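Whiteboard tips from the robot bench

Household Hints, 12 May 2025

If you have a little whiteboard stuck to the fridge or propped behind the kettle, you'll know the trouble with it. It starts off lovely and shiny, and a few months later last October's shopping list is still there, grey and ghostly, underneath this week's. I've had letters about this for years (more than about limescale, if you can believe it!) and my answer has always been a damp cloth and a bit of patience.

This spring I got a better one from an unlikely quarter. The people at the Nadport workshop have been teaching a pair of robot arms to write on a small whiteboard and wipe it clean again, and they've written up what they found. The method is simple enough to follow over a cup of tea. A person guides the arms through the job, over and over, and the computer learns from those goes. They recorded 366 of them, then let the arms try it alone 300 times, changing one thing at a time: how the board was held, how hard the eraser pressed, how long the ink had been left.

Half the battle, they say, is the holding. One hand on a board lets it swing away from you just as you bear down, and that's when you get the wobbly letters and the half-wiped corners. A grip on both sides, at the same height, keeps the thing square, and the same goes for you and me at the kitchen table. 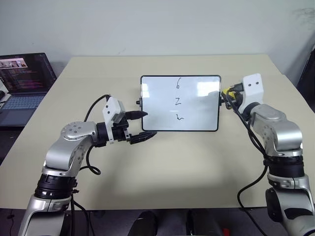 Diekmann wrote in to say that holding is all very well, but most of us only have the two hands, and if both are on the board, which one has the pen? A fair point, and the write-up does come round to it. For writing and wiping the advice is to lay the board flat on the table, so that the table does the holding and your hands are free.

Now, the wiping. I had always gone at mine in circles, like polishing a shoe, and I'm sorry to report that circles came out worst. They push the ink dust round and round until it settles back in a haze. Straight strokes from the top edge down, lifting off at the bottom each time, left the fewest marks. Light pressure did as well as heavy on fresh ink, so save your elbows. Ink left overnight was another matter, and 19 of the goes on old writing had to be finished with a cloth.

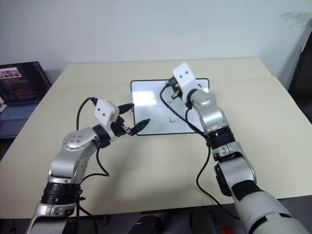
Marker on one side, board in the middle.

A few more things I've picked up from their notes and tried at home:

Keep the marker lying flat between uses. Stood on its end, it goes either dry or blobby.

Wipe the eraser too. A tap against the dustbin after every few cleans will do, and a rinse once a month, left to dry right through before you use it.

For old ghosts, write over them with a fresh marker and wipe straight away. The new ink loosens the old. I was doubtful, and then I did my own fridge board and lost a telephone number I'd been looking at since we moved in.

Keep scouring powder well away from the shiny surface. Once it's scratched, the ink gets down into the scratches and there it stays.

The Nadport people are going on to tea towels next, which I shall be following very closely indeed, and I'll put their folding results on this page when they come.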